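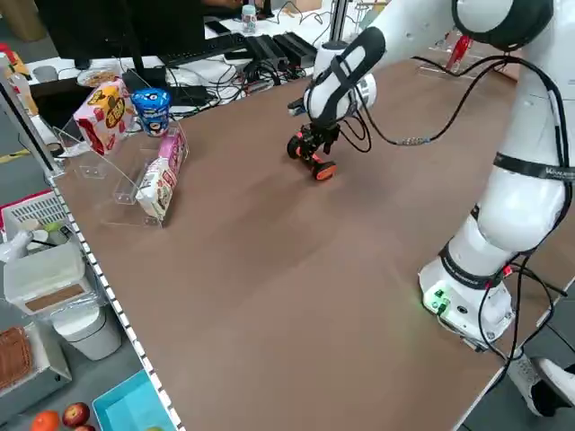
Big brown table, clear tiered stand on the left

First craft fair coming up, how do I price and pack homemade bath things?
Selling & Fairs > Getting started

Jade Kershaw
Hello everyone, I have been reading this site for ages and finally have something to ask, so please bear with me if it gets long. I make bath oil, hand lotion and a few kinds of soap, and up to now they have all gone to family and to the women I work with. My sister put my name down for the summer craft fair in Warnham in June (she told me afterward, which is very like her) and now I have a table for a whole day and no real idea what I'm doing!

My main worry is prices. At home I have just said "oh, give me whatever" and people have been lovely about it, but I can't put that on a sign. The oil takes me the longest and costs the most to make and I'm scared of asking what it would need to be worth it. My second worry is the packing. I have the bottles already, I bought them from a shop called Idia that was closing down, and they're pretty but I don't know if they'll travel. And my third worry is simply how much to bring. The organizer says they had 1,483 people through the doors last time, and I read that and went and made a cup of tea and sat down for a bit.

Any advice very welcome, even if it's only "calm down."

Alfie Marsden
charge double what you spent. thats what my mom did with her candles and she did fine. bring change

Carol Stockdale
Oh Jade, calm down, but only a little, the nerves are half the fun! I did fairs with soap and bath salts for many years before my hands got stiff, and I would do it all again tomorrow. Let me take your worries one at a time, and forgive me if I wander.

Prices first. Alfie's mom had the right idea in spirit but doubling your materials will leave you working for pennies on the things that take time. What I used to do was sit down one evening with a notebook and write up one batch of one product from start to finish. Everything goes in – the oils, the lye, the fragrance, the bottle, the label, the bit of ribbon if you're a ribbon person. Then the hours, at whatever you'd be happy being paid by the hour for a job you enjoy. Divide by how many you get from the batch and that is what the thing costs you. Your price has to be above that, and it has to leave a bit over for the table fee and the ones that get dropped. When I first did this I found I had been selling my lavender bars at a loss for a whole year, and I had to go and walk the dog before I could speak to my husband about it.

If the bath oil comes out frightening, don't shave the price down. Make a smaller bottle of it. People at a fair will happily pay a small amount for a small pretty thing to try, and then the ones who fall in love come back for the large one. I had a lady who bought the tiny size from me three summers running and then ordered large ones for every bridesmaid at her daughter's wedding!

And please round your prices. You want whole dollars. You will be making change with cold fingers, or hot ones in June, with somebody's toddler pulling at the tablecloth, and you don't want to be hunting for quarters.

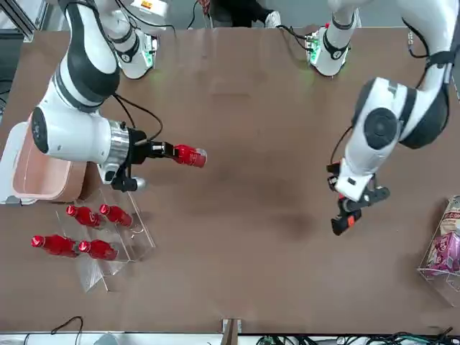 Packing is where I made my worst mistakes, so do learn from me. Bath oil gets past a cap that would hold water for a month, and it will take the ink off every label in the box on its way out. Before you fill your whole stock, fill one bottle of each kind and lay it down flat on a paper towel, sideways like the red one there, and leave it overnight in a warm room. The cap end is where you look in the morning. A pale or silvery cap like that red bottle has is handy in its way, as a dark smear of oil shows up so much sooner on it than on black. If there is a ring on the towel, you need a different cap or a little plastic insert under the one you have. They cost very little and you can get them by the bag. I wouldn't trust closing-down stock from anywhere without doing this first, however nice the shop was.

Once you know they hold, pack them standing up anyway. Wine boxes from the liquor store are perfect, they have the cardboard dividers already, and if you ask nicely on a quiet morning they'll save you a stack. Soap should go in something that lets it breathe. I used bread trays with a clean tea towel over the top. Don't put soap and lotion in the same box or everything ends up smelling of everything.

Labels! You haven't asked but you must have them. List what's in each thing in plain order, biggest amount first, and put your name and a way to reach you. People with nut allergies will ask you about almond oil and you need to be able to answer without looking panicked. Do look up the rules for your own state as well, they're mostly common sense for plain soap and a bit fussier the moment you say something is good for dry skin. I once had a very polite man tell me that my sign saying "heals cracked heels" made my foot balm a medicine. I went home and made a new sign.

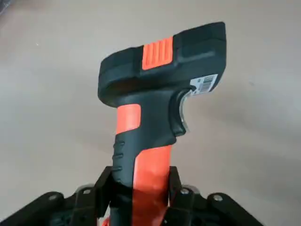

Chukwuemeka Olatunji wrote in the comments that all this is fine for soap but Jade should keep a proper stock list from the start, one line for each product, with what went out the door in the morning and what came home at night. He lost a whole season of records by trusting his memory, he said, and when he sat down to do his taxes he had a shoebox and a headache.

He's quite right and I should have said so. A school notebook is enough. Write what you packed the night before, and when you unpack write what's left, and do it that same evening even if your feet are killing you. By your second fair that notebook will tell you more than I can. Mine told me that rose sold to grandmothers in the morning and peppermint sold to teenagers after lunch, and that absolutely no one wanted my patchouli, which hurt, as it was my favorite.

Now, how much to bring. Please don't let that 1,483 scare you. Most of them walk past, a good many are there for the pie, and some are other sellers' cousins. For a first fair I would be pleased with 90 things sold in a day, counting every little soap. Bring more than that so the table looks generous until the end, and keep the extra under the cloth. Soap that doesn't sell will only get better with sitting. Lotion won't, so be careful with the lotion and make the smallest batch of that.

On the day itself, get some height on your table. Everything laid flat looks like a yard sale. Stand things on upturned crates, cake stands, old hatboxes, anything you have, with the best sellers at about the level of people's hands and a tester of the lotion right at the front. Have a damp cloth for the tester. Wear shoes you could walk home in. Eat breakfast.

Write back and tell us how you got on, won't you? I do love hearing about a first one.

Edin Lazarević
I agree with most of what Carol says and I'll only add what I know, which is taking payments, and a bit about weather.

Take cash and cards both. I use a little app called Avau on my phone with a reader that clips on. There are others just as good. Whichever you choose, set up your products in it at home with the prices already in, and then sell one bar of soap to your sister with it at the kitchen table so your first time isn't in front of a line. Find out before the day if the hall gets a signal. In Warnham it's decent by the windows and terrible near the stage, so if your table is by the stage, ask on the day if you can swap. They're kind about it if you ask early.

For your float, small bills mostly, in a belt or an apron pocket and never in a tin on the table. Count it before you leave the house and write the figure on a scrap of paper in your purse.

If any of the tables are outside, keep the lotion and the soap out of the sun. I sell honey, so I don't mind heat, but the lady beside me one June had shea butter bars, and by two in the afternoon she had shea butter soup. She sold it with a spoon in the end and was very cheerful about it. A cooler with a couple of ice packs under the table would have saved her. Bring clips for the cloth too, the wind comes straight across that parking lot.

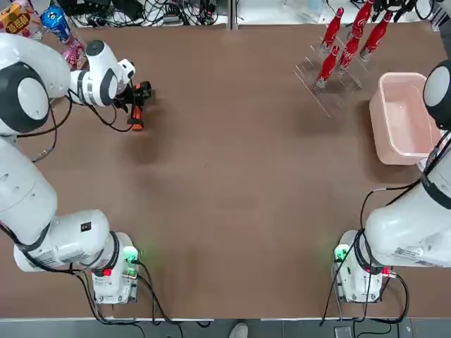

Do you need insurance for one fair? Check the form your sister signed. A lot of fairs ask for liability cover and will tell you the amount, and the ones that don't ask may already have a policy that covers the stalls. If you have to buy your own, there are policies sold by the day, and they cost less than a box of good bottles. Read what it says about skin products in particular. Some of the cheap ones leave them out.

The last thing is bags. I ordered 2,000 paper bags my first year thinking I was being clever, and I still have most of them, they live behind the washing machine. Buy one small pack. If you would like some of mine, send me a message and I'll bring you a bundle, I usually have the table nearest the side door.

Jade Kershaw
Thank you all so much, I've printed this out! I did Carol's overnight test with the three kinds of bottle and two were fine and one left a ring the size of a saucer, so I have ordered the inserts from Bunting and will try again when they come. The sums with the notebook were a bit of a shock. My large bath oil should be 19 dollars, and I have been letting my aunt have it for a plate of brownies. They are very good brownies, so she can carry on, but everyone else is paying.

Edin, yes please to the bags. Carol, I have a patchouli one too and I'm bringing it anyway.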